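Two rugs, one sponge and a lot of walking: my day at the Sollwood open house

I came home with a sore hip, a tote bag I didn't need and very strong feelings about shag, so I guess the Sollwood open house did what it was supposed to do.

Some background for anyone who hasn't been following the Great Living Room Saga on here. We pulled up the carpet last year, found decent hardwood underneath, had it refinished, and have been skating around on it in our socks ever since. It looks wonderful and it's freezing. So when Dalia Hunt (my sister-in-law, and the only person I know who reads rug catalogs in bed) sent me the link to the February open house, I said yes before I'd even looked at how far it was. It was far! We left at 7 and still missed the free coffee.

Sollwood is half showroom, half workshop. The front is what you'd expect, rugs hanging on those big swinging arms you flip through like posters, and I could have stayed there all morning. But the part people drive out for is the back, where they've set up rooms like rooms in a house, with real doors and trim and light switches and windows, and rugs down on the floor where a rug belongs. You're allowed to walk on them. You're encouraged to take your shoes off, and I'd had the sense to wear socks without holes for once.

The first few rooms were flatweaves and I'll be quick about those. Nice colors, very thin, and one of them slid out from under me when I turned around. The Eltia was the best of that bunch, a sort of oatmeal stripe, but I wanted something I could lie down on with a book, and the Eltia is for people who sit in chairs.

Then we got to the shag. I've been a shag skeptic my whole life (my aunt had an orange one and we don't talk about what lived in it), so I was ready to walk straight past. Dalia had already stopped. It was a pale gray one, big and thick, on a warm brown wood floor so close to ours that I got my phone out and compared it to the picture of our living room.
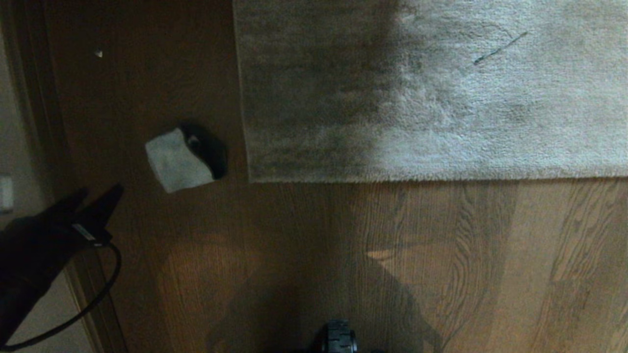
I asked the woman looking after that room whether it sheds. She said all of them shed for the first month or so, and that anybody who tells you otherwise is selling you something, and then she laughed because of course she was selling me something. I liked her a lot. She also said to go easy with the vacuum, suction only, beater bar off, and to shake the thing outdoors if you can lift it. I can't lift it. I couldn't lift one end of it.

She had plenty to say about floors too, and I wrote most of it down on the back of the parking slip. Clean the wood properly before the rug goes down, and let it dry all the way, longer than you think. Use a sponge that's barely damp. If you've got a sponge with a scrubby side, keep the scrubby side off a finished floor, and yes, I have done that, and yes, there's a dull patch by our back door that I've been blaming on the dog. Any grit left under a rug will grind away at the finish every time someone walks over it. So sweep, wipe, dry, look at it sideways against the light, and then sweep again. I'm a once-over kind of person and this was painful to hear.

We had lunch in the van (egg salad, a bit warm) and argued about size. I was set on something that went nearly wall to wall. Dalia thinks a rug should leave a good strip of floor showing, and that covering up a floor you paid to have refinished is madness. She had a point and I told her so around my sandwich, which is as gracious as I get.

After lunch there was a talk on backings in the workshop. I counted 14 chairs because I was waiting for one, and ended up leaning on a radiator. The man giving the talk had samples turned upside down so you could see how the pile is held in, and he passed around a square of felt pad from a firm called Rawat that felt like a very dense sweater. Felt for warmth, he said, rubber for grip, and the kind with both if you've got kids or turn around as fast as I do. He also warned us about cheap rubber on finished wood. Some of it can stick or leave a mark, so ask what it's made of before you buy. I'd never have thought to ask.

Then back to the shag, obviously. I wanted another look at it in the afternoon, when the sun would be on a different part of the floor.

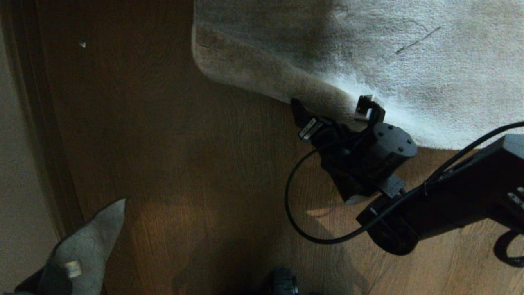
Photo credit: Dalia Hunt

Light is the thing I'd tell you to pay attention to if you go. Gray shag changes color all day long! In the sun it goes so pale it's nearly white along the edges, and then there's a shadow over it and you'd swear somebody had swapped in a charcoal one. I'd been carrying around a paint chip to match and I put it back in my bag, because which gray was I supposed to match? The woman from the morning told me to pick the one I see at the time of day I'm home. For me that's evenings with the lamps on, so I'll be bringing a sample home before I commit to anything.

I did the foot test as well. Heel down, toes spread, stand there like a flamingo. With the flatweaves I could feel the floor straight through. With the shag my toes just went, and I made a noise, and a couple by the door looked over. The pile goes every which way once you've been on it, swirls and tufts all over, and you can smooth it down with your hand or leave it. I'd leave it. Dalia would be down there with a comb.

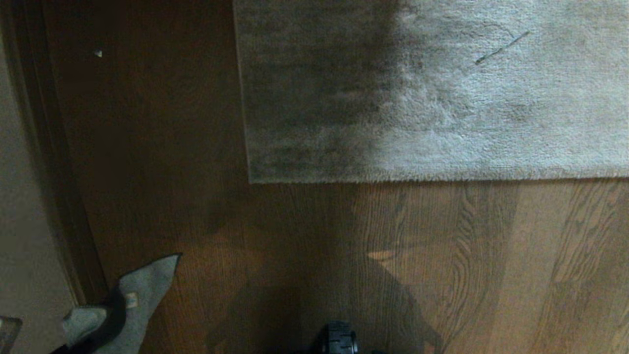

Now, the price. The size I wanted was $988, and that's before the pad. I went a bit quiet. The next size down was a good deal kinder, and it happened to be the one that would leave Dalia's strip of bare floor all the way around, and she was very dignified about it for the rest of the day. They also had a cheaper shag called the Erkell, shorter pile, 22 colors, and I gave it a fair try. It's fine. I kept walking back to the other one.

A few practical bits if you're thinking of going. Park at the far end, the near lot floods. Measure your room first and write it on your hand. Wear shoes that slip off, you'll be in and out of them all day. The bathrooms are through the workshop, past the dye shelves, and the sign is tiny. And take something to eat, the only food I found was a bowl of mints.

I've got two samples on the living room floor as I type this, one gray and one slightly less gray, and the dog is asleep on the expensive one. I'm going to give it another week of evenings and then call them about the smaller size and a felt-and-rubber pad. If anybody has had a pale shag with a muddy dog, please leave me a comment, and be gentle.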